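3.2 Pairing footwear at the table 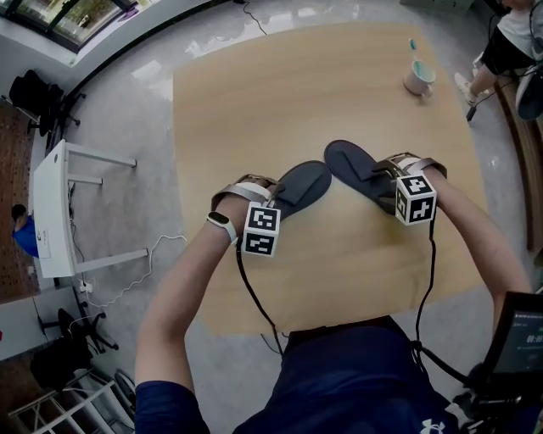 Figure 4. A pair of navy flip-flops held together over the tabletop, with a mug and toothbrush to one side.

3.3 What counts as a pair

Household manuals treat the pair as a settled matter. Our participants did not. Of the 713 tidying episodes coded by Louro, those involving footwear produced the longest arguments, and flip-flops produced the longest of all. A laced shoe has a front, a back and a certain dignity. A flip-flop has a sole and a thong, and it can be stacked, nested, set side by side or clapped together like a pair of erasers — each of which somebody defended to us as the normal way.

We coded a pair as "joined" once both sandals were in hand and close together (Figure 4), whatever direction the toes pointed. An earlier rule required matching toes. It was dropped in February, after two coders had stopped having lunch together.

Bystander objects were left out of the coding. The toothbrush in its mug belongs to the bathroom set, discussed in Section 5, where it causes trouble of its own.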